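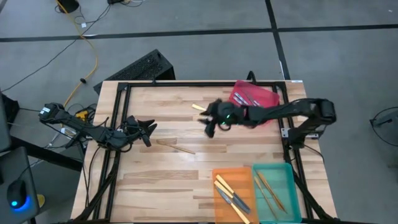
The two-arm cutlery cell at Ollness, with the red tray at the far right of the table.

Most of the money spent on a sorting cell goes into the arms, and most of the lost hours come from the cables. I have looked after the Ollness cell since June and would put the cable routing ahead of any software item on the upgrade list.

The layout is ordinary. Two arms face each other across a butcher-block table inside a black metal frame, and they move knives and other utensils between trays. The frame was specified carefully. The drawings give the height of every rail and the position of each bracket. They give nothing for the cables beyond the word "route," with an arrow pointing off the sheet. So the wires behind the left arm went wherever the installer had slack, and they are still there in a tangle.

A tangle is a maintenance problem before it is a motion problem. When the left gripper stopped reporting on a Tuesday, the fault was one connector. Finding it took Efe Igwe and me 320 minutes. Swapping it took seven. Every line had to be traced by hand, because two of the black ones are the same gauge and neither had a tag at both ends.

The usual reply, which I have had from Tanko Akpan at Danladi more than once, is that a cell on a development floor changes too often to be worth dressing properly. His cells get hook-and-loop straps and a photograph taped inside the cabinet door. I think he has the argument backward. A cell that changes often gets opened often, and each opening costs whatever the tangle costs. A production cell that runs untouched for a year could get away with worse wiring.

I also disagree with the habit of leaving service loops on the arm itself. A loop near the wrist is needed, or the joint pulls the connector. Past that, spare length belongs at the base, on a fixed support. We allow 200 mm at the wrist and 500 mm at the base. Anything over that gets cut and terminated again.

The Josham maintenance template has 41 lines for joints, brakes and grippers and one for cabling, which reads "check condition." I would replace it with four: tags at both ends, strain relief tight, no cable crossing a floor line, no connector lying on the floor. Our own cell would fail the first today. The left side is booked for rework after the next tray change.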